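To: Skera bench list
Subject: Re: Terminal boards and the grey box

On a wet evening in July somebody on this list wrote:

> I have 70 of these little grey enclosures to put together and
> my patience ran out at 3. Does anyone have a sensible order
> of work, or do you all just swear at the lid?

Both, in my case. I did a run of them for Drastgate, 139 in all, and the swearing tailed off once I stopped starting with the box. Start with the boards. Put them out on a clear white table with the green parts uppermost, where you can see them, and leave the enclosure until you know what's going in it. Bits of brown cardboard underneath do no harm. 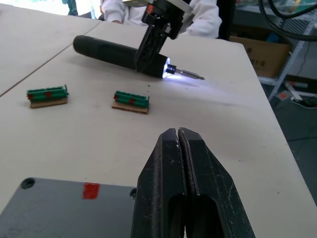 Hernis list member: I'd go further and check every terminal block before it goes near a box. Found two with stripped screws last month, both after the lid was on.

Quite so, and I've had the same joy. A stripped terminal looks exactly like a good one until you need it. Check them in a batch, chuck the bad ones in a tin and don't let the tin near the good ones.

As for the lid, hold the box firmly by one side and bring the driver straight down over the corner. If you chase the box across the table with the bit you'll mark the plastic — and the Cisneros people do look.

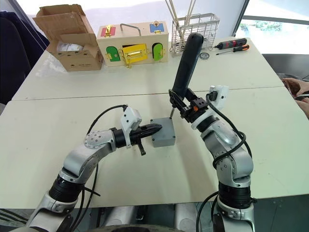 Do the screws in opposite corners, just nipped up, then go round again. I know the leaflet says otherwise. The leaflet also has the lid upside down.

Keep the boards well apart while you've got the box in your hand. I once shut one up with great care and found its board still lying by my elbow.
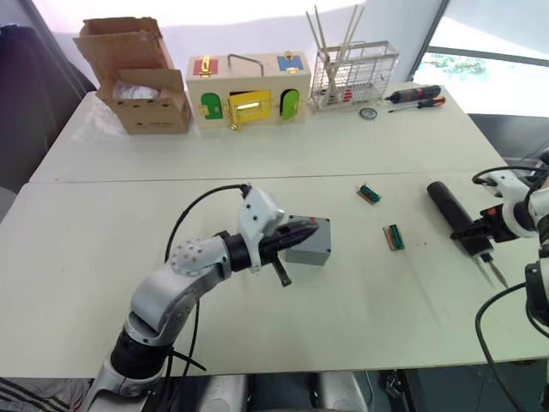

My spares drawer now holds 1,147 lid screws, should you drop any. They came in a job lot and I have been told not to buy another.

Last thing is the driver. A small cordless one is plenty. Set the collar low and creep up, as the plastic gives in well before the motor does.

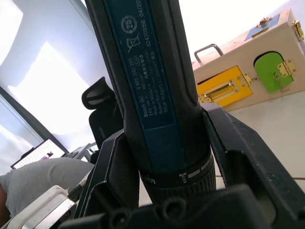 Bosch GO, 3.6V, label side

Bring your worst lid to the next bench night and I'll have a go at it.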